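Workshop Tips: Keeping a Small Machine Shop Out of Trouble
Posted by Saoirse Fahy, March 9, 2018

Fifteen years of repairing other people's gearboxes at Oldale has left me with one working ear and a list. The list follows.

Label the bolts as they come out
You will not remember. Push them through a piece of cardboard in the pattern they came from and write the part number on it in marker. Mark Anthony Umali trusts his memory, and he owns a coffee can holding 91 bolts that belong to machines long since shipped.

Warm the bearing, leave the hammer alone
An induction heater is best. An oil bath will do. If the bearing still won't slide on, measure the shaft before you get angry at it.

Grease less
A bearing housing packed to the brim runs hot and blows its seals. A third full is plenty for most of what comes through a shop like ours. Wipe the fitting first, or you're pumping in grit at no extra charge.

Torque in two passes
Half the value, then the full value, in a star pattern. Then put a paint stripe across each head. When the customer calls in June to say something came loose, ask about the stripe - it saves a long drive.

Hang heavy cloth by the welding bay
Use proper flame-rated stuff and hang it loose, with plenty of overlap. Bedsheets are for beds.
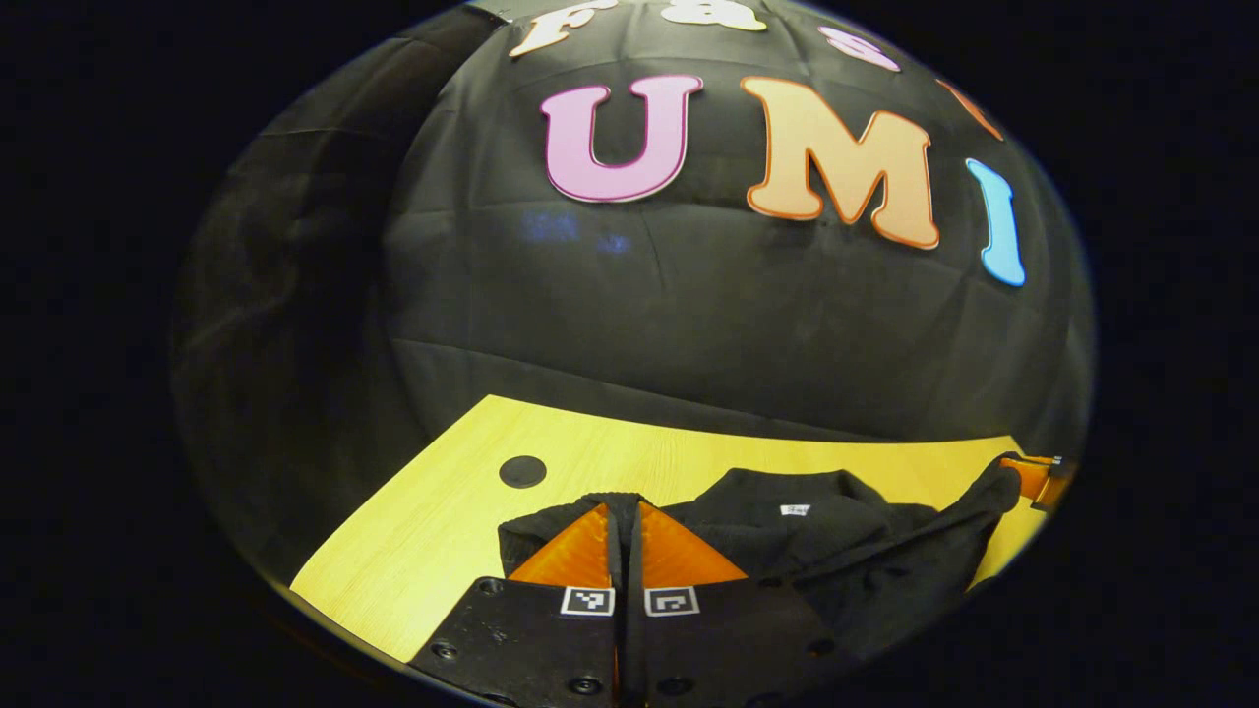 Keep one good straightedge
Hide it. Ours lives in a drawer marked "Tax Forms 11" and has stayed flat ever since. The shop straightedge, meanwhile, has stirred paint.

Sweep before you measure
A chip under a gauge block will cost you an afternoon and a part. So will a fingerprint, if the tolerance is tight enough and Janelle is inspecting.

Next time: drill bits, and why yours are dull.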